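Residential Interiors II
Handout 6: Floors, Thresholds and the Working Room

Reading before class: chapter on hard flooring, and the two Herusgate plan sheets in the course folder. Bring a scale rule.

1. Where we left off

Last time we looked at the public rooms of the Herusgate house: the entry, the long living room and the stair. The owners asked for one floor material through all of them, and the architect gave them wide oak. The house is 2,162 square feet, and the oak covers 792 of those. The rest is divided among bedrooms (carpet), baths (tile) and the small rooms at the back, which are the subject of this handout.

By small rooms we mean the laundry, the mudroom, the hobby room and the pantry. They are usually drawn last and get what is left of the budget. They also take the hardest wear in the house.

2. Choosing the floor

Start with use. Ask the client what will be dropped, dragged or spilled in the room, and how often it will be mopped. Write the answers down on the schedule next to the room number.

Dark tile hides dirt from shoes but shows dust and dried soap. Light tile does the reverse. Grout follows its own rule: a light joint on a dark floor draws a grid, and the eye will read that grid before it reads anything else in the room. If the walls are out of square, the grid will show it. Set out the tile from the door, and put the cut pieces where a cabinet or a bench will cover them.
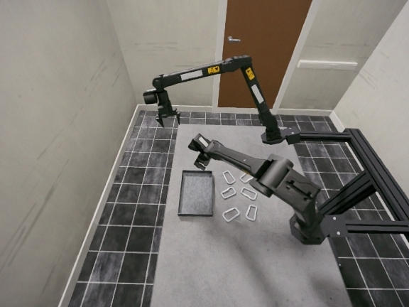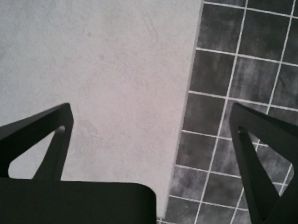
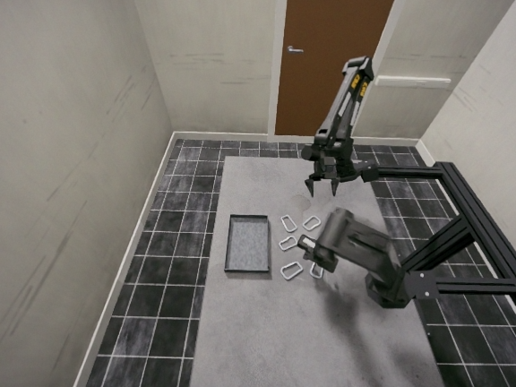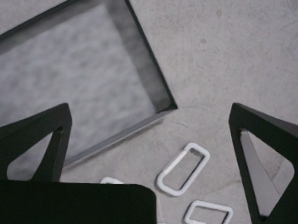

Joint color should be settled before the tile is ordered. Many students leave it to the installer and are surprised by the result. Look at the overhead view of the room, third in the set, where thin white lines separate the dark gray squares: every joint can be followed by eye, and a gray grout would have made the same floor much quieter. Neither choice is wrong, but it has to be a choice. In the Herusgate mudroom the architect matched the grout to the tile, and the floor reads as one surface from the hall.

3. The threshold

Where two floors meet, the finished heights should be within 1/4 inch of each other if at all possible. Work out the full build-up for both sides, including underlayment and adhesive. The change of material belongs under the closed door, so that each room shows only its own floor.

The Widora showroom keeps sample strips in metal and wood. Handle them before you specify one. The Eze apartment (Handout 4) used no strip at all, which required the tile bed to be cut down into the slab.

4. Walls and base

Paint in a working room should be washable to at least door handle height. A white baseboard looks clean on the day it is painted and needs touching up every year or two. Tirkisix, the rental project we visit in June, used a tile base 4 inches high for this reason.

5. Assignment

Draw the floor of one working room in your own home at 1/2 inch to the foot. Show the tile layout, the door swing and the threshold. Add 2 sections: one through the threshold, one through the base. Label all finished heights. Submit 2 copies, one for marking and one for the pin-up.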